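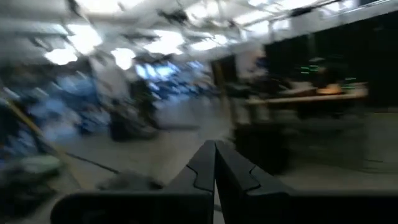
Luces en el techo, martes.

1/ El pleno de Plevville ha recibido hoy a la cantante Lamduan Jitpraphai. Media hora de fotos con los concejales. El punto de vivienda pasa a la tarde.

2/ De los 109 concejales y asesores invitados fueron casi 100. A la comisión de transporte de febrero fueron 19.

3/ Fouad El Sherbiny pidió que constara en acta el retraso. Consta.

4/ La alcaldesa, Fongchan Nuchit, se llevó un disco firmado. El debate sigue a las 17:30.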